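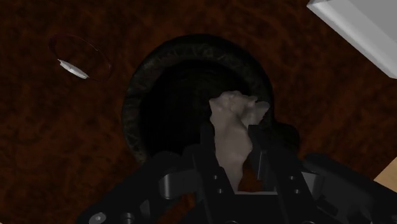
Vista cenital del simulador: la pinza con una figurita clara, sobre el aro negro.

Preguntas frecuentes – puesto automático de clasificado y empaquetado

Versión de mayo. Recoge lo que habéis ido dejando en el buzón y lo de la reunión con Ollonness. Si falta algo, escribid a Youssra Cherkaoui (coordinación de turno).

¿Qué va a hacer exactamente el robot?
Coger piezas pequeñas sueltas de la mesa y dejarlas en su recipiente. De momento nada más. El precinto, las etiquetas y el cierre de cajas siguen siendo manuales.

¿Por qué las pruebas se ven en una pantalla y no en la nave?
Porque primero se ensaya en simulación, con el programa Nornenum. Cambiar la mesa, el fondo o los objetos ahí cuesta minutos. En la nave cuesta parar la línea. Llevamos 2.669 intentos simulados.

La mesa que sale es de madera oscura. ¿Nos cambian las mesas?
No. El fondo se va variando a propósito en las pruebas. Las mesas son las de siempre.

¿Se pierden puestos?
En este turno no hay ninguna baja prevista por el proyecto. Lo que cambia son las tareas: menos coger y soltar, más revisar y reponer. El acuerdo está colgado en el tablón del vestuario, son 11 páginas, leedlo.

¿Y los que estamos por ETT?
Los contratos en vigor se respetan hasta su fecha. Las renovaciones de otoño no están decididas. Cuando haya algo por escrito se pondrá aquí, antes no.

¿Quién se forma y cuándo?
Todo el que pase por empaquetado, fijos y eventuales. 20 horas, dentro de jornada y pagadas. La parte teórica la da Mitsotakis-Vlachou, la práctica se hace en el puesto. Apuntarse en la hoja de la oficina – la verde, la otra es de vacaciones.

No he tocado un ordenador en mi vida. ¿Me quedo fuera?
No. El panel tiene cuatro botones y un aviso luminoso. La formación empieza desde cero y se puede repetir si hace falta.

¿Qué hago si se le cae una pieza?
Pausa, esperar a que el brazo se quede quieto, retirar la pieza, rearmar. Nunca meter la mano con el brazo en marcha, aunque parezca que va lento. Si pasa tres veces seguidas con la misma referencia, parar y avisar a mantenimento.

¿Me lo apuntan a mí si se para?
No. Las paradas se registran por puesto, sin nombre. Tampoco entran en la prima de productividad durante el periodo de pruebas.

¿Sirve para todas las referencias?
Ni de lejos. Hay 318 en la lista inicial, sobre todo figuras y piezas de regalo de poco tamaño. Las de formas raras dan más guerra, hay que elegir bien por dónde las agarra la pinza. El cristal queda excluido, lo frágil en general se seguirá haciendo a mano.

¿Graba a las personas?
La cámara del puesto apunta a la mesa, desde arriba. Las imágenes se usan para localizar piezas y no para control horario ni disciplinario. Está en el anexo del acuerdo.

¿Habrá más ruido?
Algo, por el compresor. Se medirá con la máquina montada. Los tapones siguen donde siempre, al lado del botiquin.

¿Dónde se instala?
En la mesa del fondo, la que da al almacén de Jondell. Las otras se quedan como están. El paso de carretillas se desplaza un metro, ojo los primeros días.

¿Puedo negarme a trabajar en ese puesto?
Habrá rotación cada dos horas y se puede pedir cambio por motivos de salud, con el parte médico habitual. Otros motivos, hablarlo con Youssra y se mira caso por caso.

¿A quién pregunto?
Youssra, en la oficina de planta, de 13:30 a 14:15 (coincide con el cambio de turno, así vale para los dos). O papel en el buzón – sin firmar también vale.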